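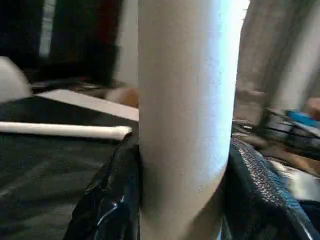 Why Are Some Things Shiny and Other Things Dull?

546 shares | 6 comments

I have a spoon I really like. It's the big one, the one for serving mashed potatoes, and when I was a kid I used to hold it up at dinner and look at my own enormous nose in it. Then I would flip it around to the hollow side and – ta-da! – I was upside down. I thought it was a magic spoon. I still sort of do, even though I've spent a lot of my grown-up life learning about light.

So let's talk about shiny things, and also about the things that aren't shiny at all, like chalk and socks and toast. They both have the same light landing on them. Why do they look so different?

Light is a big bouncer

First you need to know how seeing works. When you look at a banana, nothing shoots out of your eyes to go and find it (some very smart people a long time ago thought it did, so don't feel bad if you thought so too). Light comes from somewhere else, like the sun or a lamp. It hits the banana. Some of it gets soaked up and some of it bounces off, and a little of the bouncing light happens to go into your eye. Now you see a banana!

If you go into a closet and shut the door tight and there's no light at all, the banana is still there. You could eat it. You just can't see it.

Scientists call this bouncing reflection. Almost everything reflects at least a bit of light. Your hand does, the sidewalk does, the moon does. The moon doesn't make any light of its own, it only bounces sunlight down to us, and it's made of pretty dark rock too. It only looks bright next to all that black sky.

Smooth floor, bumpy floor

Imagine you're in a gym with a nice smooth floor and you throw a whole bucket of bouncy balls, all in the same direction. They hit the floor and they all bounce up in the same direction too, like a flock of birds. Neat and tidy.

Now take the same bucket outside and throw the balls at a pile of rocks. Wow, what a mess. One goes left, one goes right, one comes straight back and bonks you on the knee.

Light does the same thing. When it lands on something very smooth, the light all bounces off together in a neat bunch. If your eye is in the right spot, you get that whole bunch at once and you see a bright gleam. That's shiny, or glossy. When light lands on something rough, it scatters every which way. Your eye gets a bit of it no matter where you stand, so the thing looks soft and even. The word for that is matte, and it rhymes with cat.

A matte white tube has a bright side toward the light and then slides gently into gray on the other side. A glossy black plastic bag is mostly dark, with sharp little highlights along the creases. Two things can sit right next to each other, in the very same light, and look that different.

But my desk feels smooth and it isn't shiny!

Good point, and I get this one a lot. Your fingers are great at feeling bumps, but light is much, much fussier than your fingers. To light, a sheet of notebook paper is like a giant haystack. If you look at paper under a strong microscope you'll see it's a tangle of tiny fibers going all over the place, with holes and hills everywhere.

How small does a bump have to be before light stops caring about it? Well, light travels in waves, and the waves are incredibly tiny. One kind of green light has waves that are 546 nanometers long. A nanometer is what you get if you chop a millimeter into a million pieces, so please don't try to find one with your ruler. For something to look really mirror-shiny, its bumps need to be even smaller than those waves. That's smooth!

And that's why people polish things. Polishing a shoe or a car or an old coin is really just getting rid of bumps, by rubbing them down or by filling them up with wax. There's an old brass bell in the ferry building in Tolano, where I grew up, and the lower part was always gleaming and the top part was dull and brown. The lower part was where kids could reach. All those hands had rubbed it, year after year (mine too, every time we took the ferry across Lake Brirum).

Water can't make up its mind

Lakes are my favorite shiny things. Early in the morning, at 6 or so, before there's any wind, Lake Brirum is flat as a plate and you can see the hills hanging upside down in it. Then the wind comes up, the water gets wrinkly, and the hills are gone. You get sparkles all over instead. Every wrinkle is still shiny. They're just all tipped at different angles, so each one sends its own flash in its own direction, and as the water moves the flashes wink on and off.

Water does another funny thing. Have you noticed that a sidewalk gets darker when it rains? Or that a pebble on the beach looks gorgeous when it's wet and then you bring it home and it's... kind of gray? When a pebble is wet, the water fills in the tiny bumps and makes a smooth skin on top. Less light gets scattered around on the surface, so there's less pale haze hiding the real colors of the stone. When it dries, the haze comes back. I have a whole jar of disappointing pebbles. I keep mine in water now.

Can something be black AND shiny?

Yes! Lots of people think shiny means bright or silvery, but color and shine are separate. Color is about which light gets soaked up inside. Shine is mostly about what happens right at the surface.

Black things soak up most of the light that gets into them. But if the surface is smooth, a bit of the light never gets in at all. It bounces off the outside in a neat bunch, and there's your highlight. Look at a piano, or a beetle, or a crow's feathers in the sun. The highlight on a black thing often looks white or a little blue, and that's because you're seeing the color of the lamp or the sky instead of the color of the thing.

Snow goes the other way. It bounces back nearly all the light that hits it, so it's very, very bright, but you'll never see your face in it. Too many bumps.

So what about mirrors?

A mirror is smooth and it also has a thin layer of metal, usually on the back of the glass. Metal is really good at bouncing light. Window glass is smooth too, but most of the light goes straight through it, so you only get a faint ghosty reflection. It gets much easier to see at night, when it's dark outside and the lights are on in your room. Go look after dinner. You'll see your whole bedroom floating out there over the yard.

Try it yourself

You'll need:
A piece of aluminum foil about as long as your arm
A flashlight
A dark room

1. Lay the foil on a table and keep it as flat as you can. Look into the shinier side. You can probably see a blurry you.
2. Shine the flashlight at it from one side. Find the patch of light it throws on the wall or the ceiling.
3. Now scrunch the foil into a ball. Gently, or you'll never get it open again!
4. Open it up, lay it down, and shine the flashlight from the same place.

Where did you go? The foil is the same metal it was before, and it's just as good at bouncing light. But now it has hundreds of little slopes, and the light leaves in every direction. Check the ceiling again too. When I do it, I get a lot of small speckles where the one big patch used to be.

If you want to keep going, walk around your home with the flashlight and sort things into shiny and matte. You'll find some that are stuck in the middle. Apples are good ones to argue over. So are foreheads.

And the spoon?

Oh right, the spoon! The back of a spoon curves out toward you, so it spreads the light out and squeezes a whole room into one small picture, with your nose in front looking gigantic. The inside curves the other way. Light from the top of your head gets bounced down, light from your chin gets bounced up, and they cross over before they reach your eye. So you're upside down. Bring your fingertip very, very close to the inside of the spoon, though, and at some point it will flip right side up again. Finding that point takes some patience and it's a lot easier with a big spoon. I use the mashed potato one.

6 comments
Be the first of your friends to share this page.

We use cookies to remember your settings. By staying on this page you agree to our use of cookies. Accept | Manage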